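Unit 4: Costing a hand-held gripper collection

Module tutor: Lamduan Rattanakul
Read before the November planning session. Bring a draft equipment list.

4.1 What goes in the budget

Students tend to cost the grippers and stop. The grippers are the easy line. A workable budget for a garment-folding set has separate lines for capture hardware, spare parts, storage, operator time, site costs and checking. Put each on its own row with a unit price, a quantity and the name of whoever supplied the figure.

Folding needs two hands for most garments, so grippers are bought in pairs. A pair counts as one station. For the worked case, Drollow plans four stations in use and a further pair held back, giving five pairs. Finger pads are consumables and are costed per pad, two to a gripper. Assume a full change of pads every 600 recorded folds unless the supplier gives a tested figure.

4.2 Sites

Work in homes is cheaper to rent and dearer to run. Travel, set-up and lost time between rooms must all be entered. Long-sleeved tops take longer per item than towels or T-shirts, as the sleeves have to be brought in over the chest before the body can be folded. Budget by garment type and do not use a single average.

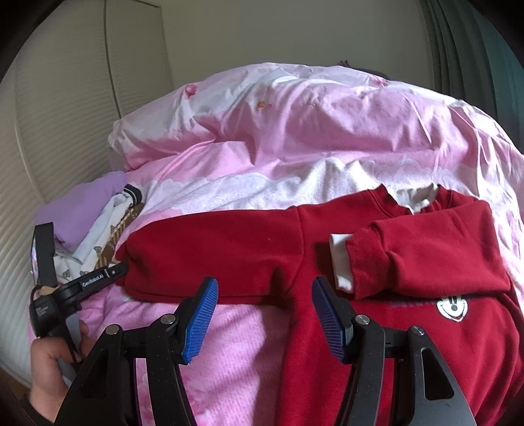

Bedding is a poor surface for repeatable work but a common one in real homes. If the end use is domestic, a share of hours should be spent on beds and the slower rate accepted. The Flostley plan set this share too low and had to pay for a second round of visits.

4.3 Operator time

Allow 6 hours of paid training per operator before any recording is counted. Breaks are paid. Grip fatigue limits useful recording well before the end of a shift, so do not multiply the shift length by the peak rate.

4.4 Replacement and write-off

Kamol Thepsuriya's costing sheet writes grippers off over 12 months. Pivots and cables are repaired from spares during that period and are not capitalised. Quotes from Noiphan and Ondell differ on whether cables are included; check before comparing totals.

Task: recost the Drollow case with one station removed. State which rows change and which stay fixed.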